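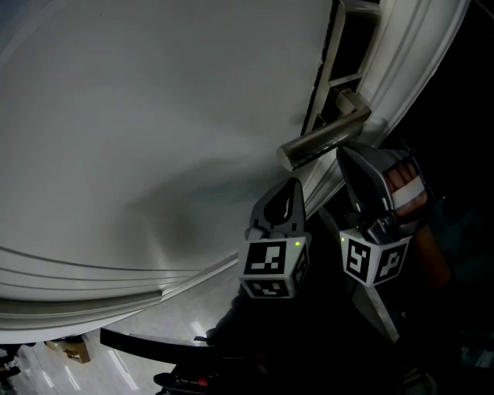
Item 1. The white door

Filed under: Meetings & Minutes / Skekville Hall
Posted in February by the Minutes Secretary

The meeting opened at 7:10 p.m., the ten minutes having gone to a discussion of whether the heating was on. It was. Thirteen present, which made a quorum with room to spare.

The white door with the silver lever handle was taken first, as it has been at the last two meetings. Complaints received: it doesn't always latch, it latches when you'd like it not to, and the lever is too stiff for anyone carrying a tray. One member felt the lever was fine and the trays were the problem. This was noted.

A quote has come in from Petrenko for a new latch, a new lever and rehanging: $362, handle included, painting extra. A second quote was expected from a firm in Totthorpe and is still expected. The meeting asked whether a round knob would be cheaper. It would, and it was voted down at once by everybody who has ever come through with both arms full.

There was some feeling that the ridged trim should be left alone whatever happens. It took three weekends to paint, and those who painted it were present.

Agreed: accept the Petrenko quote. Lever to stay a lever. Square plate behind it to be matched if possible. Until the work is done, please pull the door until you hear it click, and do not wedge it with hymn books.

Item 2. Money

Balance stands at $2,826 before the door. The meeting did the subtraction out loud and reached several answers. The written one will be used.

Item 3. Chairs

The Basholm stacking chairs do not stack with the older chairs. They have been stacked with the older chairs. The resulting tower has been taken down and the two kinds will now live against separate walls. A request for labels was carried, with one abstention on grounds of taste.

Item 4. Any other business

The key to the side cupboard is missing again. Whoever has it is asked to return it to the hook, and whoever has the hook is asked to return that too.

A proposal to start meetings at 6:30 was put off to the next meeting, which will start at 7.

Closed at 8:25 p.m. Next meeting Tuesday, usual room.

Recent in Meetings & Minutes
- Minutes: Parking, Gravel and More Parking
- Hall Rental Rates and What They Include
- Notes from the Totthorpe Joint Supper
- Lost Property List (Updated)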